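Why Plates, Trays and Tabletops Are Covered in Leaves
A Telano Young Readers page on pattern and printing
Written by Margareta Voicu. Checked by Tane Hollis.

A pattern is a design that repeats. Stripes are a pattern. So are dots, checks and rows of small flowers. Patterns that use plants are called botanical patterns, and people have been putting them on cloth, walls and dishes for thousands of years.

This page explains how a plant pattern is planned, how it gets onto cloth or plastic, and how to find the place where it starts over.

The repeat

A roll of printed cloth may be very long, but the designer does not draw all of it. The designer draws one block, called the repeat or the repeat unit. The block is then copied again and again in every direction.

The edges of the block are the hard part. If a stem leaves the block on the right side, it has to come back in on the left side at exactly the same height. If a leaf is cut by the top edge, the missing piece has to appear at the bottom edge. When this is done correctly, the join cannot be seen. When it is done badly, the cloth shows a line running through it, and the eye goes straight to the line.

There are several ways to lay out the blocks. The two most common are these.

Straight repeat. Each block sits directly beside the next one and directly below the one above. The rows and columns line up like squares on graph paper.

Half-drop repeat. Each column is moved down by half the height of a block. The flowers in one column then sit next to the gaps in the column beside it. Many botanical patterns use a half-drop, as it hides the rows and makes the plants seem to grow freely across the cloth.

Motifs and ground

A motif is one item in a pattern, such as a single flower or a single branch. The color behind the motifs is called the ground. A pale ground with darker leaves gives a light, open look. A dark ground with pale leaves gives a heavier look, even if every leaf is the same shape and size.

The amount of ground showing between motifs also matters. A pattern with wide gaps is called open or spaced. A pattern with almost no gaps is called packed. Open patterns are harder to join well, because a gap that is slightly too big shows up as a pale stripe when the blocks are repeated. 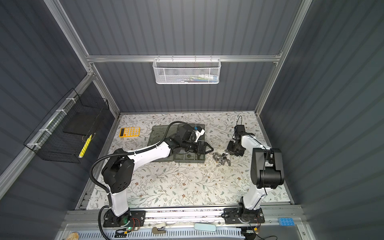 Designers usually limit the number of colors. In many kinds of printing, each color needs its own screen or roller, and each screen or roller costs money to make. A design called Brunow Branch, drawn by Mi-kyung So for a small printing works in Skestdale, uses 4 colors: one for the ground, one for stems and leaves, one for blossoms, and one for the thin lines inside the blossoms.

Getting the pattern onto a surface

Block printing is the oldest of the methods on this page. The design is carved into a block of wood. The parts that should not print are cut away, and the parts that should print are left standing. The block is covered with color and pressed onto the cloth. It is then lifted, moved over by one repeat, and pressed down again. A large cloth can take hundreds of presses. One bedcover in the Skestdale collection took 132 presses for the leaf color alone.

Screen printing uses a fine mesh stretched tightly over a frame. Some parts of the mesh are blocked so that no ink can get through. Ink is pulled across the mesh with a flat rubber blade, and it passes through the open parts onto the cloth below. One screen is used for each color.

Roller printing uses a metal cylinder with the design cut into its surface. The cloth runs past the cylinder without stopping. The distance around the cylinder sets the height of the repeat. If a cylinder measures 669 millimeters around, the pattern can start over every 669 millimeters. It can also start over at half that distance or a third of it, but it cannot be taller than one full turn.

Digital printing works like the printer in a school office, only wider. Tiny drops of ink are sprayed onto the surface under the control of a computer. No screens or rollers are needed, so a digital design may use as many colors as the designer wants.

Lining up the colors

When colors are printed one after another, each has to land in the right place. This is called registration. Small crosses, called registration marks, are often printed along the edge of the cloth. If the crosses for every color sit exactly on top of one another, the colors are lined up. If they do not, a blossom may end up beside its own outline. Printers stop and correct the machine when this happens.

The strip with the marks on it is usually trimmed off before the cloth is sold.

How to find a repeat

You will need a ruler, a pencil, and a piece of cloth or wallpaper with a plant pattern. It should be at least 900 millimeters wide and just as long.

1. Choose one motif with a shape that is easy to recognize, such as a bent leaf or a flower with a missing petal.
2. Move your eye straight up or straight down until you find exactly the same motif again. Look closely. Designers often draw several leaves that are nearly alike.
3. Measure from the tip of the first motif to the tip of the second. This is the height of the repeat.
4. Go back to the first motif and look straight across. Measure the distance to the next copy. In a straight repeat, this is the width of the block.
5. Now look at the area halfway between those two copies. If you find the same motif there, but half a block higher or lower, the pattern is a half-drop. The block is then half as wide as the distance you measured in step 4.

Write down both numbers, then try a second motif. The results should match. If they do not, one of the motifs was probably a near copy.

Words used on this page

Ground: the color behind the motifs.
Half-drop: a layout in which each column is moved down by half a block.
Motif: one item in a pattern.
Registration: the lining up of colors in printing.
Repeat: the block that is copied to make the whole pattern.

Next page: How Dyes Stay in Cloth, by Bo-ram Seol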